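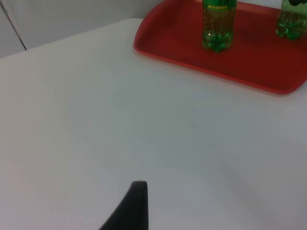
The Hudorero Gaming Rulings Index records administrative decisions on casino and card room licenses, as published by state and local regulators. Each row is one ruling. The review desk at Ustis sorts paper copies before entry, and a red plastic tray like the one on the white tabletop marks rulings that still lack a docket number.

## Contents

- `rulings.csv`: 893 rulings, one per row
- `appeals.csv`: 663 appeals, linked by `ruling_id`
- `codes.md`: definitions of outcome codes

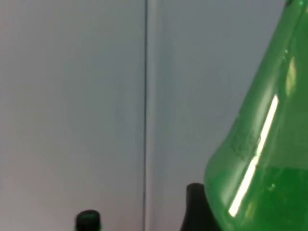
License conditions are stored as free text in the `conditions` field. Many concern food and beverage service on the gaming floor, including whether drinks may be sold in containers such as a green plastic bottle. These conditions have not been standardized.

## Known limitations

- Sealed settlements are excluded.
- Rulings amended within 5 days of issue appear only in their amended form.

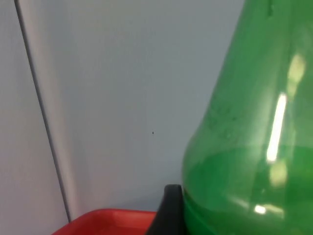
## Maintenance

Entries are coded by Tülin Sönmez and checked by Ryszard Adamczyk. Disputed codes are referred to Chutima Nilsuwan,

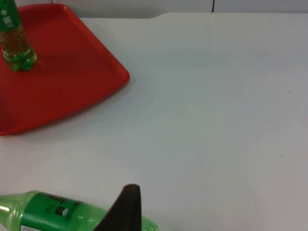

whose determination is entered in the `notes` field with the original code preserved. The current release was closed on Sunday, February 13, 2022. The next is planned for November. Corrections should cite the `ruling_id` and the page of the source document.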